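Dec 29, 2020

The toaster came!! I had given up on seeing it before New Year's, and then there it was by the door this morning, in a box big enough to hide a cat in. I've been grinning ever since.

I should back up, because I want to remember how this went. In November Thu Hoàng told me her sister was clearing out a kitchen over on Drollstead Street, and I said I'd take anything for breakfast-making that still worked. My old one had been browning one side and ignoring the other for a year (I got very good at flipping bread with a fork, which I know you aren't supposed to do). She said she had just the thing, cream with chrome, two slots. I've wanted a cream one since I was a kid at Aunt Kinga's. Hers was louder than the radio and we all adored it.

So I cleared off the white table, wiped it down twice, and moved things around until I liked it. Toaster toward the back. Squeeze bottles in front, the yellow and the red, so they're easy to grab – I love those silly bottles, they make me feel like I run a diner. Then my lavender plate on the left with plenty of room around it. I had no idea lavender would look so good next to cream! I went and stood in the doorway just to look at it all again.
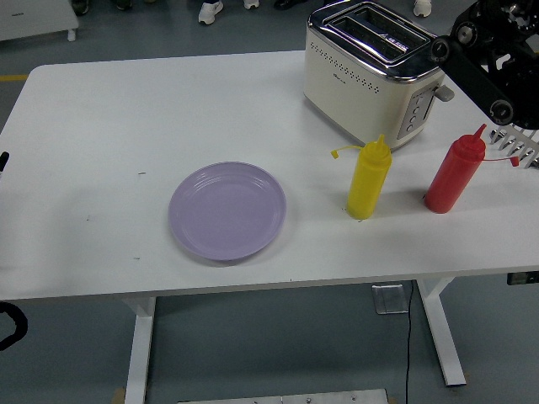
First toast was the end of the seeded loaf from Letis, which was getting hard anyway. I ate it standing up, with too much butter, and then made two more slices right away and ate those too. Both sides brown! Even the corners! I called Brayan to tell him and he laughed at me for a solid minute, then asked if he could come over for grilled cheese and fries tomorrow. Yes, obviously, but he's bringing the cheese.

Still to do: find the little crumb brush, write Thu a real thank-you card, get more bread (rye this time, and maybe raisin if they have it). I also want to try waffles from the freezer. It's past eleven and I'm already looking forward to breakfast.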